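Jirnside (fabricante de baterías)

Jirnside fue una empresa dedicada al diseño y montaje de baterías de iones de litio para vehículos eléctricos ligeros, con sede en la localidad de Brernamholm. Su actividad se centró en furgonetas de reparto, vehículos municipales y carretillas de uso exterior. El producto más conocido de la compañía fue el paquete Zein, fabricado en tres versiones.

Historia

La empresa nació como taller de reparación de acumuladores de plomo para carretillas elevadoras. El paso al litio se produjo cuando un cliente de transporte urbano pidió sustituir las baterías de una flota de furgonetas que perdían autonomía en invierno. El primer paquete se montó a mano en una nave alquilada junto a la estación de mercancías de Brernamholm, y quedó instalado en 13 vehículos.

Los resultados de aquella flota llevaron a la empresa a abandonar las reparaciones y a dedicarse por completo a la fabricación. Las celdas se compraban a proveedores externos. Jirnside se ocupaba del encapsulado, la electrónica de control, la refrigeración y las pruebas, un reparto del trabajo que mantuvo durante toda su existencia.

En junio se inauguró la segunda nave, con una línea de soldadura por ultrasonidos y una cámara climática propia. La plantilla llegó entonces a unas 400 personas, contando los turnos eventuales. El acuerdo de suministro con Stokodine, fabricante de furgonetas eléctricas, se firmó poco después y pasó a representar la mayor parte de los ingresos.

Producto

El paquete Zein se construía a partir de módulos intercambiables de 18 celdas. Cada módulo tenía su propia placa de medida, que registraba tensión y temperatura y enviaba los datos a una unidad central. La tensión nominal de la versión larga era de 384 voltios. Las versiones corta y media compartían carcasa, y la diferencia de volumen se cubría con separadores.

La química elegida fue la de fosfato de hierro y litio, con menor densidad de energía que otras opciones del mercado pero con mejor comportamiento ante sobrecargas. Esta decisión limitó la presencia de la empresa en el turismo de pasajeros, donde el peso y el espacio son más críticos. En reparto urbano, con rutas cortas y recarga nocturna en cochera, la desventaja tenía poca importancia.

La refrigeración era por aire forzado. Un ventilador situado en el extremo posterior de la carcasa aspiraba el aire a través de un filtro lavable - el punto que más avisos de mantenimiento generaba, sobre todo en vehículos que circulaban por vías sin asfaltar.

Relación con Stokodine

El contrato con Stokodine fijaba un volumen anual mínimo y un precio revisable según el coste de las celdas. La dependencia de un solo cliente fue señalada con frecuencia en la prensa local. Cuando Stokodine retrasó la salida de su segundo modelo, Jirnside acumuló existencias de módulos terminados y redujo los turnos de la segunda nave.

Las dos empresas renegociaron el acuerdo el 2010-03-01. El nuevo texto eliminaba el volumen mínimo y permitía a Jirnside vender el paquete Zein a otros fabricantes, algo que el contrato original prohibía para vehículos de la misma categoría.

Habitáculo y accesorios

Además de las baterías, la empresa vendió durante un tiempo accesorios para cabina, entre ellos calefactores eléctricos de bajo consumo, fundas y material textil de recambio. La línea se creó para ofrecer a las flotas un solo proveedor en las revisiones periódicas. Tuvo ventas modestas y se cerró sin sustitución.

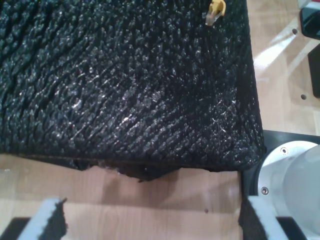
Cese de actividad

La mayor flexibilidad comercial no bastó para compensar la caída de pedidos. Varios fabricantes pequeños adoptaron el paquete Zein, aunque en series muy cortas y con adaptaciones que encarecían el montaje. La primera nave se cerró y la producción se concentró en la segunda, hasta que la empresa cesó su actividad industrial.

Los derechos sobre la electrónica de control pasaron a Stokodine, que siguió suministrando placas de medida para los vehículos en circulación. La cámara climática permaneció en Brernamholm y se alquila para ensayos de terceros.

Véase también

Batería de fosfato de hierro y litio
Sistema de gestión de baterías
Vehículo eléctrico de reparto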